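Winley Street, season one (DVD set)
Reviewed by Reinaldo Portela

I bought this for Camargo, who plays the mother-in-law and gets fourth billing, after the dog. She started out in mattress commercials, moved up to playing nurses with one line, and somewhere in there learned to hold a pause longer than most directors can stand. The set gives you all 30 episodes, including the one where everybody has amnesia. 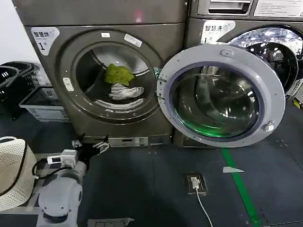 The first few discs are slow going. The two leads fall out over a bakery, make up, and fall out over the same bakery. Then Camargo turns up in a raincoat, asks for a glass of water, and the show wakes up. Her hospital speech in episode nine is worth the price of the box, and I paid 56 dollars for the box.

Extras are thin. You get a blooper reel with almost 30 seconds of bloopers and a commentary by the man who wrote the theme song. He likes the theme song. The subtitles call her character Ostumau in one episode and "Woman" in the next.

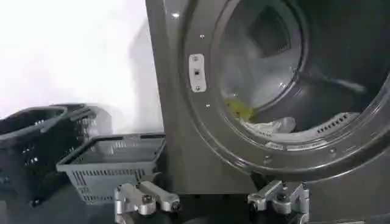

Issue 1360

Picture quality is fine apart from the night scenes, where you'll be guessing who got slapped. The case has a hinge that gave up on day two. I'd still buy season two tomorrow, provided she's in it and the bakery has closed.

Three stars, all of them hers.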